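Gill Hall clothing swap back on, shoes wanted

Posted 2024-04-21 by Colleen Bergeron

Quick one before the week gets going. The spring clothing swap is on again at Gill Hall, same deal as last time. Bring what you don't wear, take what you will, no money changes hands except at the coffee urn.

Doors open at 10 Saturday, wrapped up by 3. Sorting has already started and people have been dropping things off since Thursday night, most of it good, some of it still in the bag it got washed in.

Nathalie Ouellet is running the sorting this year. She took over from Garnet Després, who has moved on to the parking and says he prefers it. Nathalie's system is simple enough – everything out of the bags and onto the floor first, then into piles, then onto the racks. Last year it went straight from bag to rack and we ended up with kids' pyjamas in with the mens coats.

"You can't tell what you've got until it's out of the bag," she said. "I had one that felt like towels and it was all dress shirts. Good ones too."

Shoes are the big ask. There were plenty of adult sizes last year but hardly any pairs for kids, and what there was went in the first half hour. Runners, boots, sandals, all fine. Tie the laces together or put an elastic around them please. Three odd shoes are still in the lost and found from last April and they are not going to find there partners now.

Dark sneakers and a striped piece, light blue and white with some beige in it, were down on the red carpet waiting for a pile when this was written.

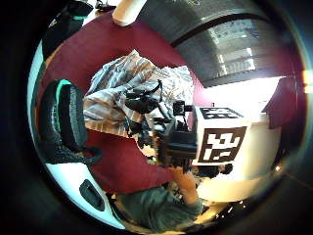
What to bring

Clean clothes, any size, any season. Winter stuff is welcome, it gets put away for the fall swap. Bedding and towels if they're in decent shape. Scarves, belts, hats. No underwear, no pillows, nothing with a broken zipper unless you pin a note on it – Elsa Isaksson will have her sewing machine along and can do small repairs on the spot, hems and buttons mostly. She asks that you don't bring curtains.

Drop-off is at the side door on Fandetti Street, Tuesday to Thursday, 5 to 7. Please don't leave bags outside overnight, two got rained on and had to go home with Garnet to be rewashed.

Limit is 50 items per household coming in. No limit going out but use your head, leave some for the people who come after lunch.

Last year 1035 pieces came through the door, which was a record. Whatever is left at closing gets bagged up and Zachary Gagnon takes it into town in the van first thing Monday.

Help needed

Still short for Friday night set-up, seven people would do it. Racks to carry up, tables to move, hangers to untangle. Pizza after. Call Nathalie or leave your name on the sheet by the kitchen. If you have a spare full-length mirror we could use that as well, the old one cracked over the winter.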